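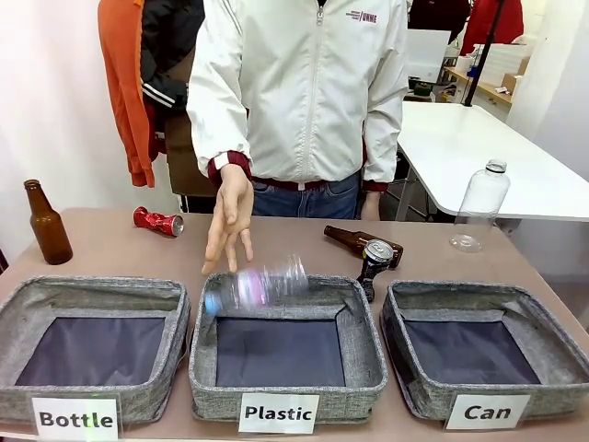
关于我们

Weltum,做分类的。瓶子、罐子、塑料,放进该放的筐里。就这么一件事,做到现在。

在 Prarndale,Mensah 楼,一层靠后门那间。门口没招牌,玻璃上贴了张纸,写着 Weltum,风大的时候会翘角,看见翘角的那张就是我们。

页面一直说要重写,拖了很久,这次赶着写完,先放上来,有错再改。

我们做什么

三样。一是给学校、办公室、活动场地布置回收分类点,筐、标签、摆位都管。二是上课,主要是动手课,让人站在桌子前面自己扔一遍。三是卖筐,布筐,我们自己叫它 Grelov,后面专门有一段讲。

不收废品。这个问得太多了,写前面。家里有一袋空瓶想拿来换钱的,我们收不了,没有这个资质也没有地方堆。Prarndale 有回收站,去那边。上课用的瓶罐我们自己攒的,够用,也请不要放在门口。真的,上个月后门外面又多了两袋。

也不做厨余,不做电池,不做旧衣服。有人问能不能顺便讲讲,讲不了,讲了也讲不好。电池尤其别混进来,单独收。

怎么开始的

一开始是帮一间办公室收拾茶水间。那边有个大垃圾桶,旁边贴了一张分类说明,字很小,写满一页,颜色还挺好看。没有人看。喝完的东西全进大桶,汤汤水水,到下午就有味道。

当时手上正好有几个布筐,本来是装文件的。往桌上一排,拿白纸打了几个字,黑体加粗,贴在筐的正面。一个字多余的都没有。过了一个星期再去看,罐子在罐子的筐里,塑料在塑料的筐里,有几个放错的,大多是酸奶杯,酸奶杯到今天也还是老大难。

后来隔壁办公室也要,再后来是楼上的培训班,再后来是学校。就这么接下来了。谈不上什么计划。

头一年基本是一边做一边改。筐太高,小孩看不到里面,换矮的。标签贴在筐里侧,站着根本看不见,改贴外面。标签上画图案,画得太像了,有人以为只收那一种饮料的瓶子,图案去掉,只留字。改来改去,最后剩下的东西很简单,简单到有客户来看完说就这?就这。

三个筐

标准摆法是三个。从左到右:Bottle、Plastic、Can。

Bottle 放玻璃瓶。啤酒瓶、酱油瓶、果汁的玻璃瓶,都算。这个词其实有歧义,每次上课都有人举着塑料瓶问,这不也是 bottle 吗。对,也是。所以我们讲的时候会先拿一个玻璃的、一个塑料的放在一起,看,摸,敲一下听声音,然后再开始扔。讨论过要不要改成 Glass,讨论了很多次,有的学校已经换成 Glass 了,英语课老师喜欢。我们自己教室还留着 Bottle,一部分原因是印了太多,另一部分是这个歧义本身挺好用,学生会为它吵起来,吵完就记住了。

Plastic 放塑料。瓶子为主。饮料瓶、矿泉水瓶,洗干净的调料瓶也行。盖子要不要拧下来,看当地的要求,每个地方不一样,我们课上按 Prarndale 这边的做法来,瓶盖拧回去一起放。外面那圈标签纸撕不撕,能撕就撕,撕不下来别抠半天。

Can 放金属罐。汽水罐、啤酒罐、罐头盒。罐头盒的边很利,小朋友的课上不用罐头盒,只用易拉罐,拉环那面也要先检查过。

为什么 Plastic 放中间,因为最多。人站在桌子前面,手一伸就是中间那个。用得最勤的放在最顺手的位置,别的往两边去。我们试过按字母排,试过按颜色排,都不如这样。左撇子右撇子都没意见。

筐沿要对齐,筐和筐之间不要留太大的缝。缝大了东西会掉下去,掉到缝里的东西,没有人捡,下课扫地才扫出来。

待分的东西摆在筐的后面,桌子靠里那边。人从后面拿,往前面放。别放在筐的两侧,一放两侧桌面就乱,也容易碰倒,玻璃瓶特别容易倒,脖子长,重心又不低。

桌子用浅色的。米色、原木色都行。深色桌面上棕色玻璃瓶看不清楚,远一点的学生会说老师你手里什么都没有。

关于 Grelov 布筐

方的,外面灰色的麻点布面,筐沿颜色深一点,里面衬深蓝。就是上课用的那种,自己用什么就卖什么。

灰色耐脏。试过米白的,好看,用了没多久手印一圈。试过黑的,显灰。灰色带点杂色的最好,溅一点什么上去看不太出来,当然也还是要擦。

里衬深蓝,是客户提的。她们幼儿园那边说浅色里衬一有水渍家长就问。换深蓝以后没人问了。深蓝还有个好处,透明的塑料瓶扔进去反而看得清,浅色里衬上透明瓶子像隐身一样,筐里有没有东西得凑近了看。

能折。不用的时候压平,摞起来,柜子里塞得下。

正面可以贴纸。用美纹胶带,别用透明胶,透明胶撕的时候会把布面带毛。我们自己有一批筐就是这么毛的,现在还在用,不好看,舍不得扔。

清洗:湿布擦,阴干。不能进洗衣机。再写一遍,不能进洗衣机。有客户洗了,板子泡软了,筐站不起来,寄回来问能不能修,修不了。

不防漏。布筐,装干的空瓶空罐用的,里面还有半瓶可乐的请先倒掉。要装湿的,里面套个袋子,袋口翻出来压在筐沿外面。套了袋子标签就会被挡住,所以要么袋子口少翻一点,要么标签贴低一点。这个细节每次布置现场都有人忘,包括我们自己。

Grelov 起名没什么含义。好念,注册的时候没人用。

卖法是一套三个,配一套印好的标签,另外送一套空白的。单买也行,来信说一声。颜色目前只有灰的。问过能不能做绿色、蓝色、黄色一套的,能做,要起订量,量不小,一般学校用不到。

标签的事

客户花最多时间纠结的是标签。我们花最多时间劝的也是标签。

白纸,黑字,粗体,一个词。够了。

字要大。站在桌子对面,不弯腰,能读出来,这是标准。打印之前先贴一张试试,退后几步看。屏幕上看着大的字贴到筐上经常小得可怜。

贴正面,四边压平。歪一点没关系,翘起来有关系,翘起来孩子会去撕,撕一个角就想撕第二个。

不写句子。"请将您用完的塑料制品放入此处谢谢配合",这种不要。人手里拿着瓶子走过来,给标签的时间也就一眼。

中英文要不要都放,看地方。国际部一般只放英文,社区放中文,办公室两种都有,中文在上英文在下。两种都放的话字会变小,筐不变大的情况下没办法,所以能放一种就放一种。

不用画。前面说过了。真想要图案,选最简单的轮廓。还有,图案别贴反,有个学校的罐头图案倒着贴了一学期,大家照样扔对,可见图案没什么人看。

上课

课分两种。

短课,一节课的时间,四十几分钟,适合班会或者午休后面那一段。一张桌子,三个筐,一堆空瓶空罐,上来就扔。讲解很短,剩下时间都是动手。扔完倒出来,看有没有放错的,拿起放错的那个,讨论为什么会放错,再来一轮。

长课,半天。多出来的部分是做标签、选位置、去学校里走一圈,看看现在的垃圾桶摆在哪,里面都是什么,手套我们带。走完回来自己设计一个分类点,摆出来,让别的组来试用。这个部分最吵,也是学生最喜欢的部分。反馈表上写得最多的一句是"下次还想翻垃圾桶",不知道该高兴还是怎样。

Mensah 楼的教室最多坐 48 个人。坐满很挤,椅子挨椅子,窗户得开着。超过这个数就分两批,或者我们去你们那边。去你们那边的话需要:桌子,一张长的,或者两张拼起来;能洗手的地方;别在铺地毯的房间。地毯这一条以前没写,后来写上的,原因各位可以想象。

上课用的东西全部洗过晒过。玻璃瓶挑过,口上有崩的不用。低年级的课不上玻璃,用塑料瓶刷成棕色代替,样子差得远,解释一句就行,孩子接受得很快。有家长说不够真实,我们还是坚持低年级不上玻璃。

扔,可以松手让它掉进去,离筐近一点松手。不许投篮。投篮的事情每个班都会发生,一开始是一个人,接着全部。我们的办法是:投进了不算,没投进的去捡,并且把筐重新对齐。一般第二轮就没人投了。玻璃的任何时候都不许松手,放到底再放开。这条没得商量,大人也一样。

扔之前看一眼里面。空的才扔。有剩的倒水槽,冲一下,甩一甩。不用洗得多干净,冲一下够了。这点讲得特别多,因为很多人以为要用洗洁精洗到发亮,一想就嫌麻烦,干脆全扔大桶了。冲一下。十来秒的事。

有几样东西每节课都会卡住:

酸奶杯。杯子是塑料,盖子是铝膜,有的外面还套一圈纸。拆开再放。拆不开放其他垃圾。

牛奶盒。三个筐都不是它的。单独收,压扁。没有单独收的地方就放其他垃圾。经常有人硬塞到 Plastic 里,说里面有一层塑料。有是有,不行。

喷雾罐。金属的,但不放 Can。里面有压力,另外交。课上不出现实物,只说。

玻璃杯。碎的、完整的都不放 Bottle。材质和瓶子不太一样,熔的温度也不同,混进去麻烦。包好,写上"玻璃",放其他垃圾。

吸管。塑料的,太小,分拣的时候掉了,课上我们让学生挑出来单放一边。纸吸管泡软了的,其他垃圾。

奶茶杯。唉。倒掉,珍珠倒干净,杯子冲一下进 Plastic,封口膜撕下来其他垃圾,吸管见上一条。讲到奶茶杯下课铃一般就响了。

去过哪些地方

到现在布置过 132 个点。学校最多,办公室其次,还有健身房、图书馆、两个菜市场、一间牙医诊所。诊所只做候诊区,里面的医疗废物和我们没有关系,别误会。

做过临时的。运动会、毕业典礼、社区跑步。临时的点最难,人多,走得快,手里拿着东西又赶时间,看到一个开口就扔。临时点要多放一个"其他"桶,紧挨着三个筐,不放这个桶,所有东西都会进 Can。为什么是 Can 不是别的,研究过,没研究出来。可能因为它在最右边,人流从右边过来。后来把一套反过来摆,结果所有东西进 Bottle。所以大概就是谁离得近谁倒霉。

菜市场那两个点我们自己不太满意。布筐不适合,地上有水,换了塑料箱。塑料箱是从别处采购的,标签还是我们的。还在用,隔段时间过去看一次,重新贴标签,湿气大,胶带撑不了多久。

也有没做成的。有一间健身房,摆了两个月,撤了。那边的瓶子几乎全是塑料水瓶,Bottle 和 Can 一直空着,白占地方,会员往里面放毛巾。后来想明白了,只留一个 Plastic 就行,不用凑齐三个。现在去看场地第一件事是先翻翻原来的垃圾桶,看里面到底有什么,再决定放几个。道理很简单,当时没想到。

学校那边怎么合作

先来信。写清楚:年级,人数,想上短课还是长课,有没有现成的桌子,有没有水槽。写清楚了回得快。只写"你好想了解一下"的我们也回,只是会问一串问题回去,来来回回一个礼拜就没了。

然后我们去看一次场地。看场地不收费,Prarndale 范围内。远的看路程,另说。

看完给一张纸,上面画摆位,写要几个筐、放哪里、谁来倒。谁来倒这一项一定要先定。分得再好,没人倒,三天就满,满了以后人就开始往旁边地上放,地上一放,前面的功夫全白搭。倒的时候也要分开倒,见过好好分了三个筐,最后倒进同一个大袋子的。学生看到一次,就再也不分了。这个比教一百遍都厉害,是反着的厉害。

学校和后面收运的单位怎么对接,我们可以帮忙问,不负责签。有的地方玻璃单独收,有的不收,不收的话 Bottle 那个筐装满了怎么办,得提前想好。

布置当天,一个上午够。贴标签,摆筐,对齐,放几个样品进去。放样品这个小动作很有用,空筐大家不敢第一个扔,里面先有一两个,后面的人就跟着放了。教室里上课反过来,上课从空筐开始,看得清楚每个东西进了哪。

隔一个月回访。看筐里有什么,看标签还在不在,和负责倒的人聊几句。负责倒的人知道的最多,哪个班老放错,哪天瓶子特别多,都知道。以前回访只找老师,后来才改过来。

收费

短课、长课、布置、布筐,分开算,价目表来信就发,不放网页上,改得勤,放上来总是旧的。公立学校有优惠。幼儿园不收看场地和回访的钱。

布置的费用里含一套标签的更换。筐坏了另算,前面说的洗衣机洗坏的,也另算。

发票能开。请把抬头一次写对,拜托了。

我们这间屋子

来过的人都说比想像的小。前面是教室,后面一半是仓库,中间一个架子隔开。架子上是折平的布筐,成摞的。最下面一层是上课用的瓶子罐子,按种类放,也是用布筐装的,也贴了标签,自己教人分类自己乱放说不过去。虽然有过一阵是乱的。

水槽在后面,旁边是晾瓶子的架子。瓶子口朝下插着晾,冬天干得慢,十二月前后那段课又多,常常是早上用完洗掉,下午还没干透,所以攒了比需要多得多的瓶子,两批轮着用。

上课的桌子靠窗。桌面擦得勤,布筐摆前沿,靠近学生那一边。讲的人站在桌子后面。

穿什么来都行,别穿太贵的。空瓶也会有漏网的水滴。袖子太宽的卷起来,会扫倒瓶子。

楼里没有电梯,我们在一层,轮椅和推车都能进,从后门走,前门有台阶。后门早上八点开。推车进来的时候注意门槛,有一条小的。

停车在楼背后,位子少,上课那天留给带队的车,别的请停街上。

常有人问的

能不能捐筐给我们学校?有时候能。用过的、布面毛了的那些,功能没问题,标签重新贴就行。有存货的时候会回信说有,没有就是没有。

能不能只买标签?能。也可以自己打。字体粗一点,纸厚一点,完事。真的不必买。

家里用三个会不会太多?看你家喝什么。不喝酒不吃罐头的,一个 Plastic 够了。厨房小的,筐放柜子旁边地上,别放台面上,占地方,过两天就收起来了,收起来等于没有。

孩子多大能上?会认标签上的字就可以。还不认字的,我们换成贴实物,瓶盖、拉环粘在标签上。粘牢,看好,别让抠下来。

放错了怎么办?拿出来,放对。没别的。课上不批评,也不发小红花,发过一阵,后来变成抢着扔,筐都被挤到桌子底下了。

玻璃瓶按颜色分吗?棕的、绿的、透明的,有的地方要分,Prarndale 目前一起收。课上一起放 Bottle。以后要是改了,这里会更新。

能不能拍照?上课可以拍自己班的。发出去之前问一下家长。

有没有教案?有,短课那份可以直接发,免费,拿去改也行,不用写我们名字。长课的还在整理,整理了挺久了,快了。

招人吗?学期中间偶尔招课时帮手。洗瓶子、搬筐、对齐、上课时盯着不让投篮。工作就是这些,没有更光鲜的部分。喜欢东西归位的人会觉得挺舒服。来信写几句自己就行,简历不用排版。

接下来

想做一版矮一点的 Grelov,给幼儿园。样品做过一次,太软,一放玻璃瓶就歪,返工中。

想把 Bottle 还是 Glass 这件事定下来。也可能不定了。

想把社区那边的点补起来,学校放假以后空出来的时间去做。社区难在没有固定的人倒,同一个问题。有愿意认领一个点的楼栋,来信,筐我们出。

教案整理完会挂在下载那一页。下载那一页现在是空的,点进去什么都没有,知道的,别来信说了。

联系

来信最快。电话上课时不接,手上都是水。当天的信一般当天晚上回,学期开头那几周慢一些,两三天。急的在标题写"急",别每封都写。

直接过来也行,先说一声。Mensah 楼一层,走后门,玻璃上有那张纸。门关着就是在上课,里面听得到瓶子响,等下课再敲。

Weltum
Prarndale,Mensah 楼一层

首页|课程|Grelov 布筐|标签|下载|联系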